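**August, afternoon session, bench 4**

Picked up where the morning group left off. Vilo was set up already, so most of the first half hour went to reading their notes and working out which calibration file they had saved over. It was the old one. Henrike Kuhlmann had a copy on her laptop and we loaded that instead. Please put the month and your initials in the file name from now on, the three files called "final" are no use to the rest of us.

Plan for the session was the Wellier task, insert and remove, two people working at the same table. The Ackermann task stays parked until the new pads get here. I'd still like to try it once before the end of the course, but the pads slip on anything smooth and I don't want bad demonstrations mixed in with the good ones.

Settings for today:

- closing speed 32
- force limit 5
- everything else as in the Flasholm sheet

We tried a closing speed of 67 first. Too fast for a beginner. The fingers shut before you have finished lining up, and then you are pushing the part instead of picking it up. At 32 you can still correct on the way in.
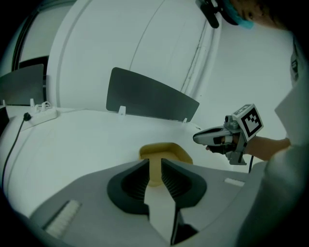
*2 min read*

The two-person setup needs some habits. With both hand-held grippers over the table it is easy to crowd each other, and whoever is on the marker cube side has to keep the cube turned so the tracking doesn't drop. Henrike's rule is that one person moves and the other waits, and you say "clear" out loud when you back off. It felt silly for the first few runs and then we stopped bumping hands.

The opening in the tabletop is the hard part of the task. Coming in straight is fine. Coming in at an angle, one finger touches the edge before the other and the wrist wants to twist. I got better results by stopping just short, squaring up, and going down slowly. Wrote that on the whiteboard for the next group.

Also had trouble with the cable on the second gripper. If you let it hang and then turn your wrist outward, it pulls at the base. Tried a loop over the forearm – better, but it gets warm and you forget it's there when you put the tool down. A longer cable is on the list.

Tracking dropped out twice, both times when somebody leaned in to look. Keep your head back from the table during a run. If you need to see into the opening, pause the recording first.

Discarded the first batch completely because of the calibration mix-up. The rest are in the shared folder under Flasholm/Wellier, not sorted yet. Runs where the part was dropped and picked up again are still in there, and I haven't decided if we keep them. Henrike says keep them and label them. I think she's right, but the label has to be agreed before people start typing their own.

To do:

- agree on the label for dropped parts
- ask about the pads
- longer cable, second gripper
- move the Vilo notes out of the old folder
- repeat the angled approach with force limit 4 and compare

Left the grippers charging at 5.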